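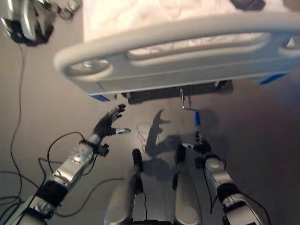

Chapter 2
Rules for Robots at the Bedside

Last updated: November 5, 2025
Reading time: 9 minutes

A humanoid robot that works near a hospital bed falls under more than one set of rules. The bed is a medical device with moving parts of its own. The robot is a machine with two arms, two hands and enough weight to hurt someone if it falls. The ward has its own procedures for hygiene, alarms and who may touch what. A task as small as reaching for a side rail involves all three.

This chapter covers the written rules a site needs before such a robot is allowed near an occupied bed. Chapter 1 dealt with risk assessment in general, and you should have your notes from it at hand. We will use one site throughout, the training ward at Dovstead, where the Nelura trials were run under a work procedure drafted by Cinzia Costa and revised by Brayan Sotelo the following February.

The first version of the procedure treated the bed as furniture. It gave a clear floor distance of 600 mm on the working side and said nothing about the rail, the underside of the bed or the cables. The revised version divides the bed into zones. The rail is a contact zone, where a hand may close at low speed. The space under the bed frame is a restricted zone, and a hand may enter it only when the bed's height control is locked. The mattress is a no-contact zone whenever a patient is present.

Cables get a section to themselves. A robot arm with external wiring can snag on a brake pedal, a bracket or the robot's own legs. The procedure calls for a check of every loop on the floor before the robot bends or kneels, and again after each change of position. Slack on the floor is limited to 300 mm per cable.

Sotelo's revision also set out who can stop the work. Any person in the room may do so, without giving a reason, and the supervisor records the stop before work resumes.

By the end of the chapter you should be able to:

- sort the parts of a bed into contact, restricted and no-contact zones
- write a cable check that one person can carry out
- say who may stop a task and who may restart it

Section 2.1 begins with the side rail.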